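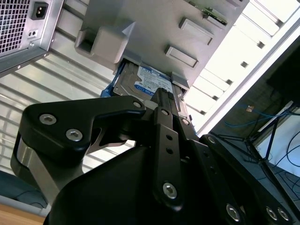
3.2. Procedencia y estado de los soportes

La memoria sonora de una comarca rara vez llega a un archivo en orden, y el fondo de Skestlow no es una excepción: cintas de carrete, casetes regrabados dos y tres veces, copias digitales hechas con prisa y después olvidadas. Para un estudio dialectal, ese desorden es una mina. Las grabaciones en cinta cubren el habla de los molinos y de las ferias de ganado; las posteriores, mucho más irregulares, se guardaron directamente en ordenadores domésticos, dentro de torres de sobremesa como la que aparece abierta al comienzo de esta sección, con su disco duro. De esos discos procede casi la mitad más interesante del corpus, y conviene decirlo pronto, porque condiciona todo lo que sigue: los nombres de archivo son caprichosos, las fechas internas no siempre son fiables y una misma entrevista puede aparecer en tres versiones con cortes distintos.

El corpus Petrenko, tal como se cerró para este trabajo, reúne 400 grabaciones de hablantes de Skestlow y Brulstead. De ellas se transcribieron íntegramente 300; el resto se anotó solo en los pasajes donde aparecía alguna de las variables estudiadas. La diferencia de tratamiento responde a la calidad del sonido y no al interés del contenido - hay conversaciones deliciosas entre las peor conservadas, y hemos vuelto a ellas una y otra vez.

3.3. Criterios de segmentación

La unidad de análisis es el turno narrativo, entendido como cualquier intervención en la que el hablante relata un hecho pasado sin que el entrevistador lo interrumpa con una pregunta nueva. Las muestras de asentimiento («ya», «claro», «mira tú») no rompen el turno. Con este criterio se obtuvieron 2,000 turnos, de duración muy desigual: junto a anécdotas de dos frases hay relatos de la riada de junio que ocupan casi una cara entera de casete, con digresiones sobre parientes, precios y caballos.

¡Y qué digresiones! Es precisamente en ellas donde asoman con más libertad los rasgos que buscábamos. El pretérito perfecto con valor de pasado remoto, escaso en las respuestas directas, se multiplica cuando el hablante abandona el hilo principal y se dirige a alguien de la casa. Lo mismo sucede con el diminutivo en los topónimos, que en Brulstead parece marcar la pertenencia a una ladera concreta del valle.

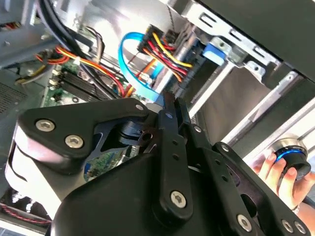

Figura 1. Interior de una caja de ordenador de sobremesa, equipo del tipo empleado para almacenar las grabaciones más recientes.

Los archivos digitales plantearon una dificultad propia en la segmentación. Muchos habían sido recortados para eliminar silencios, y con los silencios se perdieron las pausas que en las cintas permiten separar un relato del siguiente. En esos casos se recurrió a indicios prosódicos (descenso tonal final, alargamiento de la última vocal tónica) y, cuando no bastaban, el pasaje se marcó como dudoso. Quedaron así 500 fronteras dudosas, que se revisaron en una segunda vuelta con la guía de anotación Prindisow, cuya distinción entre cierre y suspensión del relato nos resultó utilísima.

3.4. Variables

Se codificaron cuatro variables: tiempo verbal del núcleo narrativo, presencia de diminutivo en nombre propio de lugar, posición del pronombre átono en las perífrasis y forma de tratamiento dirigida a terceros presentes. La última no figuraba en el diseño inicial. Se incorporó al comprobar que, en Skestlow, la alternancia entre «vos» y «usted» cambia dentro de un mismo turno según quién entre en la habitación - un portazo, un saludo al fondo y la gramática entera se reacomoda. Los turnos ya codificados se revisaron de nuevo para recoger este dato, y los resultados se presentan por separado en la sección 4.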